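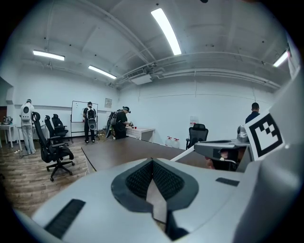
Akside puts off order for 50 hand-held grippers until March

10/26/21

Akside will not be buying 50 new hand-held grippers this fall. It will be buying two, and thinking hard about the other 48 until March.

The decision came out of a planning meeting that was scheduled for an hour and took most of an afternoon. On the table was a quote from Vanags for a full set of 50 grippers with matching backpacks, the kind people wear while they do ordinary chores by hand so that a robot arm can later be taught to do the same. The alternative, from Trinevik, costs less per unit and takes longer to arrive, and its chargers are sold separately, a detail that appears on page 11 of the offer in a type size usually kept for medicine labels.

Ritu Srivastava, who runs purchasing, had asked every team to submit its equipment needs in advance on a single form. She received four forms, a spreadsheet with no column headings and a text message reading "same as last year but more."

"Last year we bought a label printer," she said.

The sticking point was less the grippers than everything that goes along with them. Vanags sells a service plan at $1,316 per unit, which covers parts, cleaning and the replacement of worn finger pads. It does not cover dropping, and Kuldeep Kandpal, who keeps the repair log, read several entries aloud in a level voice. The most common word in the log is "floor."

Kandpal wants the company to skip the service plan and stock its own spares. He has asked for a cabinet, a lock for the cabinet and a second key. The lock was approved. The cabinet has been referred back for more information.

Harsh Rawat, who schedules the recording sessions, made the case for buying everything now. His crews have logged over 2000 hours this year, with people taking turns on the same equipment, and he says the handover between shifts eats up time that shows in the totals. Setting a table, moving cups and wiping down a counter are quick jobs. Getting the straps adjusted for the next person is a slower one, and new hires need most of a morning before they stop bumping into door frames.

"If I have more rigs, I have fewer people standing around waiting for a rig," Rawat said. Asked where the additional people would stand, he said that was a question for Stirkby.

Stirkby is the building across the road that Akside has been planning to lease since spring. It has high ceilings, a loading door and, according to the floor plan, one electrical outlet in the largest room. Teodor Midtbø, who is handling the move, said the landlord has been very open to discussing more outlets and has so far discussed them at length. Midtbø would prefer that no one order 50 sets of batteries until there is somewhere to plug them in.

That argument carried the day, though it took a while. A proposal to charge in rotation overnight was dropped when it became clear that someone would have to be there overnight – Kandpal looked at the ceiling during this part.

The two units being bought now will come from Vanags, without the service plan, and will be used to check whether the newer finger design holds up to a full season of daily handling. Trinevik has been invited to send a revised offer with the chargers included, preferably on page one.

Poonam Sisodia, who signs off on the budget, said the money for the remaining units will stay in the plan and will not be moved to other departments. She had already received three requests for it by the time the meeting ended, one of them for chairs.

Teams have been asked to resubmit their equipment forms before the March review. The form has been shortened and now has column headings.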